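# Good Habits for Two-Handed Robot Work on Kitchen Machines

*Canbridge bench notes, revised October 12, 2018*

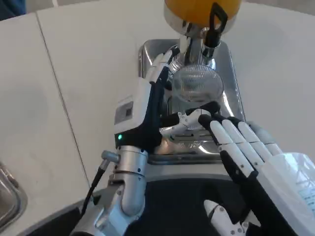

*Both hands at the citrus juicer, with the glass cup and drip tray between them.*

We get asked a lot how we set up our kitchen tasks at Canbridge, and the answer has grown longer every year, so I've finally sat down and written out the way we do it. Most of these rules came out of small mishaps (a cup on the floor, a cable around an elbow, that sort of thing), and you're very welcome to borrow them for your own bench. If your site already has a safety procedure, follow that first and tuck these in underneath.

## Before you power up

1. Unplug the appliance. The pressing lever on a juicer can be practiced perfectly well without electricity, and you'll worry less.
2. Walk the cables from the wrist back to the cabinet with your own fingers. Look for anything that would pull tight when the forearm turns over.
3. Check the stop button. Press it, make sure the arms really do refuse to move, then release it. We do this at the start of every session, even when the last one ended ten minutes ago!
4. Dry the counter. If you're near a sink, as we usually are, keep the faucet off until the arms are parked.

## Setting limits

For first runs on a new appliance we hold the hands to 50 mm per second and leave them there for 3 complete passes. It feels terribly slow, I know, but a glass cup gives you very little warning. Our Etell controller resets its speed limit after a restart, so read the number off the screen again every time.

Set the grip force for the most delicate thing within reach, even if the task never calls for touching it. Fingers going for a tray can easily brush a cup on the way past.

## Shiny surfaces

Polished metal deserves its own section. Chrome and stainless steel throw back the room, the lights and the hands themselves, and depth readings can wander quite badly. Teach the approach points by hand, and confirm each one from the side before you let the arm run it alone.

## During the run

One person watches the hands and keeps a thumb on the stop. A second person may run the software, but the watcher doesn't look at the software, chat or take notes. Swap places whenever either of you gets tired. Anyone can call a stop, and please don't argue about it until the arms are still.

## Afterward

Park both arms, cut the power, and only then reach in to move the cup or wipe the tray. Write down the speed, the grip setting and any contact you didn't plan, however gentle. The Nunside bench keeps its log in the same format, so please leave the column order alone. We'll go through the whole list again in December.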